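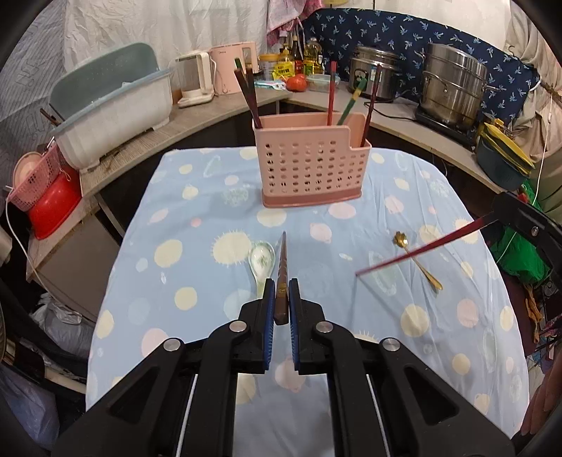 Recogida de palillos con dos pinzas manuales, mesa de cocina con mantel estampado.

Presupuesto para pinzas manuales de captura: ¿un par o dos pares por puesto?

Publicado el 4 de marzo de 2019 en Equipamiento > Compras y planificación

mantel_azul

Tengo que cerrar la partida de equipos para un proyecto de recogida de demostraciones en cocinas domésticas. La tarea es de ordenación de utensilios: palillos y cucharas sobre la mesa, cesto de plástico al fondo, el operario trabaja con una pinza en cada mano. El objeto más estrecho que se manipula es el palillo, de modo que la precisión del cierre me preocupa más que la fuerza.

Datos de partida:
- 6 puestos de trabajo.
- 30 sesiones por puesto, con inicio previsto en septiembre.
- Presupuesto total para pinzas y recambios: 2.528 euros, impuestos incluidos. Las cámaras van en otra partida.

Ofertas recibidas: Casevix vende la pinza montada, con almohadillas nervadas ya colocadas. Kravets la vende en kit, más barata, pero el montaje corre de nuestra cuenta y los pasadores de las articulaciones se piden aparte. Con Casevix me alcanza para un par por puesto y queda poco para recambios. Con Kravets podría tener pares de reserva.

Dudas concretas: si conviene un par de reserva por puesto o una reserva común, y qué recambios hay que pedir desde el primer día. También agradecería saber si alguien ha medido la holgura de los kits con piezas finas.

Ivan Sirko

Reserva común. Un par de reserva por puesto inmoviliza dinero en material que pasa la campaña en una caja. Con 6 puestos yo pediría 6 pares en servicio y 2 de reserva, todos del mismo proveedor y del mismo lote. Mezclar Casevix y Kravets obliga a calibrar dos geometrías y a anotar en cada sesión cuál se usó; ese trabajo no figura en ninguna oferta y se paga igual.

Sobre los recambios, por orden de consumo en nuestro taller:

Almohadillas. Es lo primero que se gasta. Con palillos el contacto se concentra en una franja muy estrecha y el nervado pierde relieve ahí mucho antes que en el resto de la superficie. Pida un juego adicional por pinza como mínimo y compruebe que se vende suelto, sin la mordaza.

Pasadores. Duran, pero cuando uno coge juego las dos mordazas dejan de cerrar paralelas. Con una taza no se aprecia. Con un palillo sí: gira sobre su eje o se escapa por la punta. En los kits de Kravets conviene medir la holgura en la recepción y devolver lo que no cumpla, dentro del plazo.

Tornillería. Compre métrica estándar en una ferretería industrial. El recargo de los proveedores por este concepto es difícil de justificar.

Brazos. Nosotros no hemos roto ninguno en uso normal; las roturas fueron por caída al suelo. No compraría brazos sueltos, para eso está la reserva común.

En cuanto al reparto, separe la quinta parte del total antes de comparar ofertas y no la toque hasta la mitad de la campaña. Si con lo restante no salen los 8 pares de Casevix, vaya a Kravets e incluya las horas de montaje en el coste unitario. La primera pinza de kit lleva una tarde; las siguientes, bastante menos.

Falta un dato en la consulta: la apertura máxima. Si más adelante van a coger cuencos o tapas con la misma herramienta, hay que pedirla por escrito a los dos proveedores.

taller_rarby

Nosotros compramos a Kravets y bien. El envío tardó más de lo que decían.

Pivthorpe_compras

De acuerdo con la reserva común, con un matiz: depende de la distancia entre puestos. Si los 6 están en viviendas distintas, una pinza averiada cuesta la sesión entera más el desplazamiento. En ese caso dejaría la reserva con quien se mueve entre los puestos, junto con las almohadillas y un destornillador.

Otro punto que suele quedar fuera del presupuesto son los utensilios. Conviene comprar palillos de varios colores y acabados y cucharas de distinto material, por ejemplo cerámica y metal, además de lo que haya en cada casa. Es una cantidad pequeña, pero si no tiene línea propia acaba saliendo de la de recambios.

Y pida factura proforma con fecha de validez. Entre marzo y septiembre los precios de los kits pueden cambiar, y una oferta sin fecha no obliga a mucho.

mantel_azul

Los puestos están repartidos en dos edificios, así que irá un par de reserva a cada uno. He pedido la apertura máxima a ambos proveedores y el precio de las almohadillas sueltas. Casevix ya ha contestado que las vende por juegos; de Kravets sigo a la espera.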